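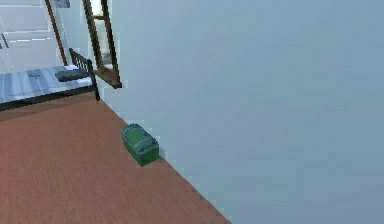 Can a robot that learned its chores in simulation be trusted in a real bedroom? Only as far as somebody has checked, and I'd like us to check rather more.

I say this fondly. Hideaki Tsuji's Arura paper gave me great pleasure, and 388 successes out of 421 simulated trials is lovely work - but the

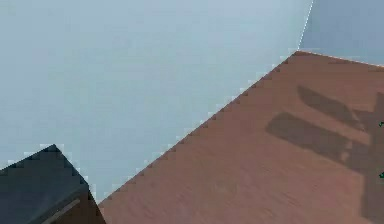
number I kept hunting for was the real one, and it sat in a footnote: 9 out of 20.

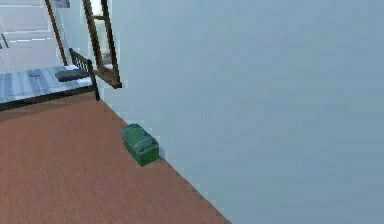 What I would ask for

Put both results side by side, please, in the same table and the same size of type. Then tell us, at whatever length you like, where the two worlds part company.
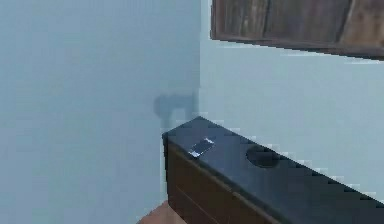

Rendered rooms are kind to a policy. A dark cabinet top with one small flat thing lying on it and a round hole further along is a gentle sort of puzzle, and my own dresser at home (keys, receipts, three odd socks) is a good deal ruder.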